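Parchment paper and what the coating does

September 20, 2022

The technical manager of Larus, a paper converter outside Toledo, has worked with silicone-coated baking paper for most of a long career. The plant buys base paper in parent reels, coats it, slits it and winds it onto household cores. We spoke in the meeting room next to the slitting hall.

Asked how baking parchment differs from waxed paper, the manager started with the base sheet. "Parchment goes through an acid bath. The surface fibers swell and partly dissolve, and when the acid is washed out they set into a dense sheet with very few pores. Waxed paper is ordinary paper with paraffin on it. Put it in an oven and the paraffin melts into the food or smokes."

The silicone goes on afterward, in a thin layer, and is cured with heat. Larus coats both sides on its main line. "One side is enough for the cook. Two sides means the customer can't put it in upside down, and we get fewer complaints."

Complaints are logged by type. Last year the plant recorded 373 of them, and 91 concerned sticking. The manager does not regard sticking as one problem. "Sugar is the hard case. Caramel will find any spot where the coat is thin. With bread dough you could have half the silicone and never notice."

Bleached or brown makes no difference to release, in the manager's view. The brown sheet is unbleached pulp with the same coating. It is slightly harder to inspect, as streaks in the coating show less on a dark base - the line runs slower for that reason.

The rolls are tested on a unit made by Kodmont, which peels a strip of standard tape from the sheet at a fixed angle and records the force. Samples are taken at the start and end of each reel. 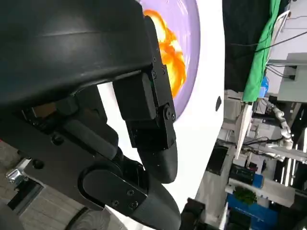 "The end of the reel matters more. If the cure oven has drifted, that is where you see it." A reel that fails at one end is cut back until it passes, and the rest is sold as interleaving for frozen goods.

Curl is the other common subject of letters. Paper wound tight on a small core keeps its shape, and the manager's advice is to crumple the sheet once and flatten it out. Precut sheets, sold by Larus under the Plernidwood name, are packed flat and cost more per square foot.

On reuse, the manager was brief. "Cookies, yes, 2 or 3 trays. Meat, no. When it goes dark and cracks at the fold, throw it out." The used sheet should not go in with recycled paper - the silicone does not separate in a normal pulper.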